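Dish Rack Advice I Don't Believe (and a Little That I Do)

By Hala Dabbas

I read a lot of kitchen tips and try most of them. The dish rack ones are the worst. Somebody prints that you should soak the rack overnight in vinegar every week, everybody copies it, and your wire rack goes dull at the joints. I did it through most of July with a Plivstead rack and would not do it again.

What I do now is dull. Warm water, dish soap, an old toothbrush for the spots where the wires cross. Rinse, then dry it with a towel. The towel is the step people skip, and then they write in to complain about rust on something sold as stainless. "Stainless" covers a lot of ground. My Windico cost $29 and has held up better than the fancy one my sister paid too much for.

Claims I have stopped listening to:

Lining the rack with a folded towel. You get a damp towel under your dishes. If the counter gets wet, put a tray under it and empty the tray.

Special drying mats. I had the Farías one. It dried about as well as a dish towel and smelled worse by the second week.

Never air-drying wood. I leave wooden spoons in the rack all the time. Where they go wrong is lying flat against other things with water trapped between, so lean them, with space on both sides. Oil them when they look chalky. Plain mineral oil from the drugstore will do, and the Plavcombe "board butter" is mostly that with a nicer lid.

Sorting by material. A reader sent me a chart with separate zones for metal, wood and plastic. I have one rack and one sink. The only sorting I bother with is keeping sharp things where I can see them.

The one habit I will defend is running the rack nearly empty. A few utensils with air between them are easier to dry and easier to put away than a heap, and a heap tends to stay there until dinner.

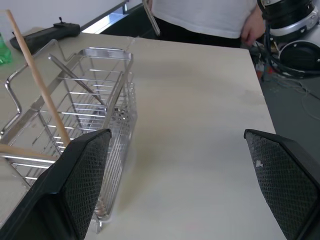
A wire rack with room to spare: one flat metal utensil on the slant, a long wooden stick leaning, and another wooden piece lying lower down.

As for the table under the rack, wipe it when you lift the rack to clean it. Gray smudges on a pale top often come up with baking soda paste and a soft cloth. Try a corner first. I have seen "works on every surface" printed on too many tubs to trust it.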